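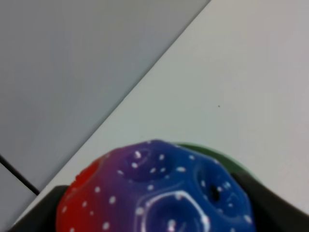

Notebook, August 2021

Casting bench, dimpled surfaces in silicone and urethane

Picking up from the April pages. The problem then was air trapped in the deep recesses of the mold, which shows up on the cast part as small beads sitting on the surface. On a smooth part you can sand them off. On a part with craters or pits you can't get in there without ruining the rim, so the bubbles have to be dealt with before the cure.

Materials this time: Catterall silicone for the mold, the softer of the grades on the shelf. Skallier urethane for the casts. Pigments are the Zomeo pastes, red and blue, both opened in April and both still fine after a long stir. The red had separated more than the blue. Scraped the bottom of the jar with a flat stick until the streaks were gone.

Master is the turned blank with pits cut in by hand. Sealed it twice with shellac and let it sit overnight between coats. Last time I rushed the second coat and the silicone picked up a tacky patch on one side. No tack this time.

Mold, first try

Poured in one go from a height, thin stream, into the lowest corner of the box. This is how Mareike Rathjen does it and I have no complaint about the method for shallow work. With the deep pits it left voids under the rims on the side away from the pour. Cut the mold open, looked at it under the lamp, threw it in the scrap bin for chopping up as filler.

Mold, second try

Brushed a thin coat onto the master first with a cheap bristle brush, pushing into each pit and around the rim. Waited 10 minutes. Then poured the rest as before. Much better. There is one void near the parting line, shallow enough to fill with a dab of fresh silicone. Did that and left it to cure on the warm shelf.

Note for whoever uses the brush next: wipe it straight away and throw it out when it starts shedding. I pulled three bristles out of the wet coat with tweezers.

Casts

Two-color pour, red from one side and blue from the other. The aim is a soft change through purple with no hard line. Tipped the mold toward the red side, poured, brought it level slowly, then poured the blue against the opposite wall. If the blue goes in too soon the whole thing turns a flat muddy purple. If it goes in too late you get a line and probably a weak joint as well.

First cast: too late. Clear line, a bit wavy. Flexed it by hand and it held, but I would not trust it.

Second cast: blue in sooner, mold rocked gently through a small angle. Good blend on the outside. Sectioned it on the bandsaw and the blend does not go all the way through – the blue has slid under the red near the bottom. Does not matter for a part that is only looked at from outside. Would matter if anyone wanted to machine it afterwards.

Third cast: same as the second but with the cups warmed in the water bath. Flowed nicely and then set up quicker than I wanted. Lost the last part of the pour, it went stringy in the cup. Do not warm the urethane again in this weather. The shop is hot enough.

Pressure pot

Used the Grameck pot for the second and third casts. Gasket is getting hard and I had to reseat the lid before it would hold. It lost a little pressure over the cure. New gasket needed, added to the order sheet on the door. Please do not put grease on the old one, it gets into the molds.

Bubbles: almost none on the second cast. The third has a few in the pits on the blue side, where the mix was already thickening. The first cast was cured in the open for comparison and has beads in most of the deep pits, same as April.

Rims

The raised edges came out sharper than I expected from the soft silicone. A few of the six-sided ones tore slightly on demolding. I think the undercut is too steep there. Options are to relieve the master with a small file or to use release and go slower. Will try release first because I don't want to touch the master again until we have at least one mold that everyone is happy with.

Speckle test

Flicked white paint from a stiff brush onto an offcut. Heavy spots at first, better after knocking most of the paint off on a rag. Paint collects in the pits and along the rims if it is thinned too much. Thicker paint stays where it lands. Left the offcut on the windowsill to see how well it sticks. Should be checked with tape after up to 2 weeks, or sooner if someone needs the sill.

To do

Order gasket and a fresh box of mixing cups.
Trim the flash on the second cast and weigh it.
Repeat the second cast with release, no warming.
Try the brush coat inside the mold with urethane too, before the main pour. Might clear the last of the beads without the pot.
Write the pot settings on the card. The old card has been rinsed blank by a spill and I have been working from memory.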